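Moving Into Shared Housing: What First-Year International Students at Melbridge Were Told and What They Used

Student project report, Study Skills and Society module
Submitted 9 Jun 2020

1. Background

Melbridge College takes in new international students every September. Before they arrive, the college sends them a housing guide by email. Our group wanted to know how much of that guide people read, and whether it helped them in the first few weeks. Two of us had come from abroad ourselves and remembered very little of it.

The guide is 66 pages long. It covers leases, deposits, bus passes, bank accounts, health insurance, trash pickup and the rules for the Nowakowski building, where most first-year students live.

2. Method

We wrote a short online survey and sent the link to 100 students who started last fall. We got 55 answers. We also talked with six students in person before the campus closed, and with two more by phone. The interviews were in English and lasted between ten and thirty minutes. We did not offer any payment.

The survey had nine questions. One of them turned out to be badly worded (it asked about "fees" without saying which fees), and we left the answers to it out.

3. Results

Most students who answered had opened the guide, but few had read it to the end. The parts they read most were on bank accounts and on what to pack. The lease section was read the least. Several students told us they signed the lease first and looked up the words later.

Money was the main worry. The deposit for a shared room at Nowakowski is $500, and it has to be paid before the student has a local bank account. Students who paid from abroad lost part of the amount to transfer charges and then had to send a second payment to make up the difference. The guide says nothing on this.

The second worry was the first night. Students landing late could not pick up keys, as the desk closes at six. Those who knew older students stayed with them. The others paid for a hotel.
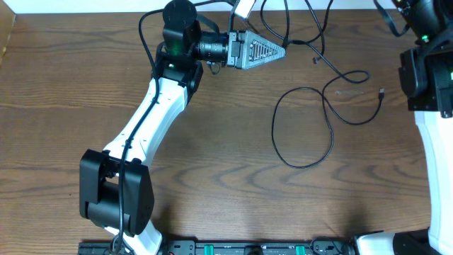
Students from larger national groups had an easier time in general. They got answers from group chats, often within minutes, and trusted them more than the guide. Students who were the only ones from their country had to write to the housing office and wait.

4. Limits

Our sample is small, and students who had a hard time may have been more willing to answer. We also did not reach anyone who left the college during the year.

5. Suggestions

Put the lease and deposit pages first. Add a page on paying from abroad. Send the desk hours again a week before arrival.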